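Home | Business | Food & Drink | Regions | Archive

The Pickle People of Rolovport

Aug 21, 2026 | 31 comments | 333 shares

I grew up in a house where the fridge door held three jars of Gisis at all times, and if it ever got down to two, somebody was sent to the store.
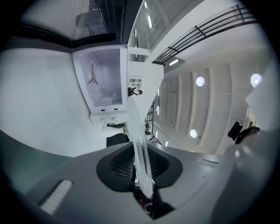 So you can imagine how I felt pulling up at the Gisis plant in Rolovport last month (I was early, I'm never early). You smell the place before you see it. Dill first, then vinegar, then something sweet that I was told was the beet line starting up.

Everyone around here knows the green lid. What I didn't know is that the company nearly went under before most of its current customers were born. It started out as a cannery packing peas for other people's labels, and when the big buyer left, there was a warehouse full of empty jars and a lot of cucumbers coming in from farms that still expected to be paid. They pickled the lot and sold it from the loading dock. The recipe has changed twice, and older folks in town will tell you the second change was a mistake!

These days Gisis employs 755 people, which in a town this size means you can't stand in line at the bakery without bumping into one. It buys from 150 farms, nearly all of them in the Chiu valley, and the contracts get signed in winter over a long lunch that I have now been invited to and fully intend to attend.

The newer story is Celo. That's the company's line of relishes and spreads, made for people my niece's age who apparently don't want a whole pickle but will happily put chopped pickle on everything. I was ready to be snobby about it. Then I ate most of a tub of the pepper one in my car with a plastic fork, so there goes that.

Celo did well fast, maybe a bit too fast. Stores across the border wanted it, the plant couldn't keep up, and for one whole summer the regular dills went missing from shelves right here at home. People were furious. My mother wrote a letter (she got a reply and a coupon, and she has kept both). A second filling hall opens in September, and the managers I met swear the dills come first from now on.

I asked on the floor what they eat at home. Nearly everyone said the same thing: the plain dills, from the big jar, standing up at the counter. I bought two on my way out and the jars rattled against each other all the way down the valley road.

More in Food & Drink
The last soda bottler on the coast
Why our bread got smaller
A mustard town tries ketchup
Chiu valley farmers look ahead to harvest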